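September, late, kitchen table

Back from the budget session at Plillton town hall, which started at 6 and let us out well after the buses had stopped. I walked home along the river with my shoes in worse shape than the general fund, if you believe the council majority, and in better shape, if you believe the other side. I took notes on the back of the agenda until the agenda ran out and then on the back of my hand.

The big item was the bridge levy. Sokbridge has wanted its crossing repaired for as long as I have lived on this side of it, and the council has now found a way to pay for it that involves everyone in Plillton and hardly anyone in Sokbridge. The chair called this regional partnership. A man behind me called it something shorter.

The opposition members had come with charts. They had one chart showing spending going up and another showing the same spending going up faster, on account of where they had started the bottom line. The majority had their own charts, in a friendlier blue. At one point both sides were pointing at the same number, 19 percent, one of them as proof of ruin and the other as proof of careful housekeeping. I wrote it down twice, once in each column.

Then came Clernia. I had forgotten about Clernia, as I suspect the council hoped we all had. This was the consulting outfit hired in the spring to tell us whether the town needed a consultant. Their report runs to 32 pages and recommends a second phase. The member from the east ward asked what we had received for the first phase, and was told we had received a framework. She asked if the framework could be driven over by a truck. She was ruled out of order and looked very pleased about it.

Public comment got two minutes a head. I had prepared four minutes and talked fast, with the result that my one good line, the one about the sewer bonds, went by so quickly that only the stenographer got it. She didn't laugh, but I suppose they aren't supposed to. A woman from Pelletier Street spoke after me with no notes at all and was much better. She said she had paid her taxes in this town her whole grown life and would like to be told the truth about the rainy day fund, in plain words, before she died. The chair thanked her for her passion.
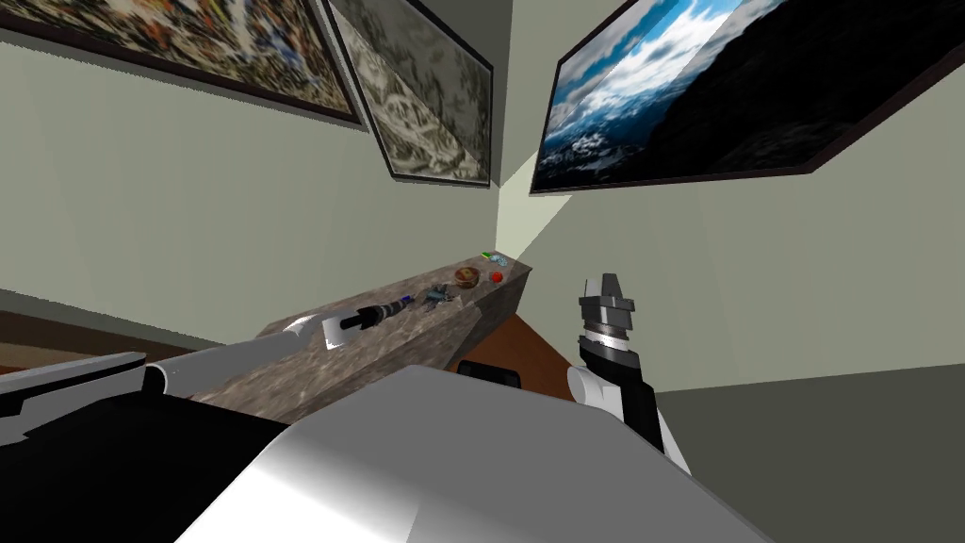
Three frames, two walls, and a tilt to the whole thing.

The vote was put off. I should have guessed it when they brought out more coffee. They have sent the levy back to be "refined," and we are to have another session before the frost, with new charts. The only thing that passed was a motion to spend 800 dollars on a better microphone, which carried without a single no. So we will hear them more clearly, and I can't decide if I'd have voted for that.

I keep thinking about the rainy day fund. Last year it was too small to touch and this year it is too large to justify, and as far as I could follow, it's the same fund. I asked at the clerk's window for the year-end figures and was handed a form for requesting the form. Filled it out. My pen died at the box for "purpose of inquiry," so it reads "to find ou."

Must remember for next time: sit nearer the door, eat beforehand, cut the speech to one page. Also call the clerk in the morning about the form, and find out who is running in the west ward, as the yard signs only say TOGETHER.

Soup from the pot at this hour. Shoes drying on the radiator.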